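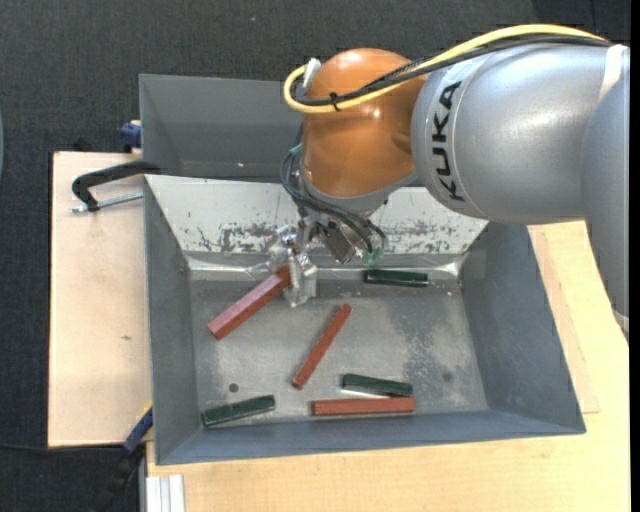 Fig. 1. Bin picking with a KUKA arm: red-brown and green bars in a metal bin.

Handling and Automation, Unit 4
Notes for the visit to Stitura, Urcombe

The coach leaves at 8.15 on Friday. Wear closed shoes and tie long hair back. Bags stay in the entrance hall.

The visit has two parts. The first is a talk on the Stastby line, where parts arrive in trays and the robot always knows where each one is. The second is the bin picking demonstration.

In bin picking the parts lie at any angle and may touch each other or the wall. The system has to find a part, choose a place to grip it and plan a path that keeps the gripper and its cables clear of the sides. Look at Fig. 1 before you come. One green bar is partly touching a red-brown one. Think about which bar you would take first, and where you would hold it.

Stitura will run 200 picks while we are there. Each group has a log sheet with room for 33 of them. For every pick write down:

time from start to release
colour of the bar
whether it lay against a wall or another bar
result (picked, dropped, missed)

Stay behind the yellow line when the arm is moving. Questions at the end, please, as the operator needs to hear the alarm.

Write-up: 800 words, plus your log sheet. Compare the two cells and say which would suit the Lūse order from Unit 3, which was for 170 mixed parts. Hand in at the October tutorial.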